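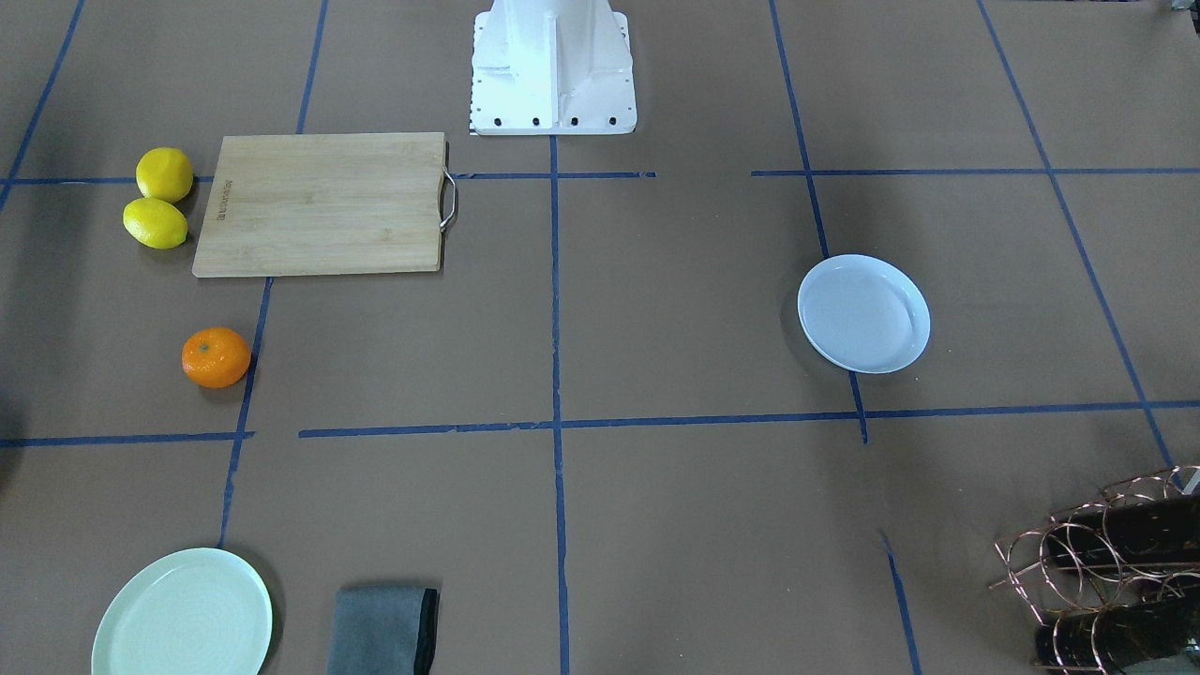 附件1:台面,竹砧板和两个柠檬

工单编号:243
提交人:Thabiso Coetzee
地点:Flulomstead 样板厨房
产品:Fladska 竹砧板(带不锈钢把手)、Costier 金属圈酒架
状态:处理中

问题描述
砧板右端的弯把手用手一提就有轻微晃动,平放时看不出来。砧板本身没有开裂。另外,酒架放上两瓶酒以后,推一下会往一侧偏。两样东西都是 10 月到货的同一批。

09:10 Thabiso Coetzee
砧板横放在牛皮纸台面上,把手朝右。来回提了9次,有3次能听到轻响。板上靠左端有一小行字,竖着的,字太小,照片里认不出来,型号以送货单为准。

09:40 Fourie 售后
请先不要拧紧螺丝,确认一下晃动是在把手和竹板的接口处,还是把手自身变形。酒架请把酒瓶取下,空架放平再推一次。

10:25 Thabiso Coetzee
晃动在接口处,把手没有变形。用薄纸片试了一下,接口一侧能塞进去,另一侧塞不进。空酒架放平后四周都贴得住,不偏。放回一瓶,还是稳的。放回第二瓶就开始偏。 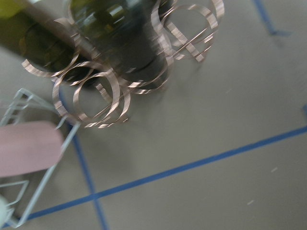 两瓶都是深绿色玻璃瓶,瓶子有点重,换了左右位置再试,偏的方向也跟着换。我认为酒架没有坏,是瓶子放进去的角度不一样。把两个瓶子都往里推到底,再推架子就不动了。

11:05 Fourie 售后
同意,酒架按使用问题处理,不换货。请在陈列说明里加一句“瓶身需推到底”。砧板把手请按以下步骤处理:
1. 把砧板翻面,找到把手的固定螺丝。
2. 松开半圈,把把手推正。
3. 两颗轮流拧紧,每次少拧一点。
4. 静置30分钟,再提一次。

14:20 Thabiso Coetzee
已照做。其中一颗螺丝拧到底后还会空转,另一颗正常。静置后再提,响声没有了,晃动比上午小,但还在。怀疑空转那颗的孔打大了。

14:45 Fourie 售后
孔位问题现场修不好,给您换一块砧板。旧的请保留原包装,快递上门时一起取走。酒架部分先关闭,砧板部分等新货到了再关。

15:00 Thabiso Coetzee
收到。包装盒还在,盒盖有一角压坏了,应该不影响寄回。柠檬和其他陈列品先不动,砧板单独收起来。新货到了麻烦发个单号。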